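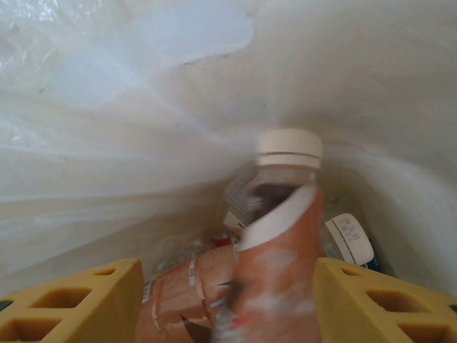

Week 2 - Where Household Waste Goes Once It Leaves the Kitchen

Welcome back, everyone, and thank you for the lively talk last time about what your grandparents did with their string and jam jars. I have been thinking about it all week, and I would like us to carry some of that spirit into today's notes, which are longer than I meant them to be (they always are).

Our subject is sorting, and I want to start with the plain fact that sorting is a decision made quickly, usually by somebody with other things on their mind. A plastic bottle with its cap still on, a sheet of greasy foil, half an onion: each one gets a second or two of thought at best. Everything the collection crew and the sorting hall do afterward depends on that second or two, so please be patient with the people you interview for your household diaries.

Some words we will be using

Source separation means keeping materials apart in the home, before pickup. Mixed collection means putting them together and pulling them apart later. Residual waste is what remains when everything recoverable has been taken out. Contamination is the wrong material in a given stream - food in the paper, say, or ceramics in with the glass.

Students often ask me whether contamination just means "dirty." It can, but a perfectly clean drinking glass in the bottle bank is contamination too, as drinking glasses and bottles melt at different temperatures.

The Larness case

Your reading for today is Valter Öberg's study of Larness, a town that changed from mixed collection to source separation in September, with a trial on two streets, Skisard and Strand. He followed 300 households, and 266 of them kept their diaries to the end, a wonderful result for anyone who has ever tried to get people to write down their garbage! Between them they made 732 entries marked "not sure," and I would ask you to spend most of your reading time on those. Öberg groups them by material, but I think you could just as well group them by room, or by who was home that day, and I'd love to hear what you come up with.

Please look closely at the section on caps and lids. The leaflet that went to Skisard said to leave them on, and the Strand one didn't mention them at all. You'll see how differently people on the two streets wrote about the same small piece of plastic.

For next time

Finish the Öberg reading, including the appendix. Keep your own diary for two days and bring it with you, on paper if you can manage it. Gellari's chapter on deposit schemes is optional, though it is short and quite charming, and I'll leave a copy in the tray by my office door. If you borrow it, do put it back for the next person.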